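Can a machine tidy a floor yet?

2025-11-03

I have been keeping notes on chore robots since April, mostly to decide whether the Kulutden line at our Ostitz shop could hand off its end-of-shift pickup. My short answer is still no, with one exception I will get to.

Picking up is mostly a sorting problem. A rigid block with parallel faces is easy for a two-finger gripper. A wedge is worse, as the fingers need two flat sides and it only offers them from some angles. Soft items deform, and round ones roll. A real floor has all of these at once.
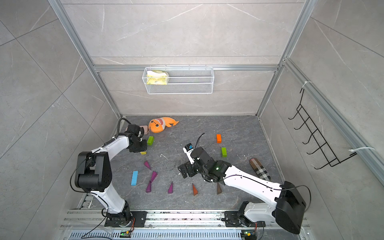 What two arms buy you

Reach, mainly. On a shared rail, each arm can take the near side, and the middle becomes a scheduling question - who goes first, who waits. In my 14 timed runs with the Clevholm controller, waiting took up to 8 seconds per item. A person does not wait on their own left hand.

Where it stands

The exception is blocks of known size going to one bin. I logged 110 picks of that kind and would trust it overnight. Plush toys and bottles I would still do by hand. Krajewska quoted us 900 a month for a supported setup, and I have asked what happens when something lands under the rail. No reply so far.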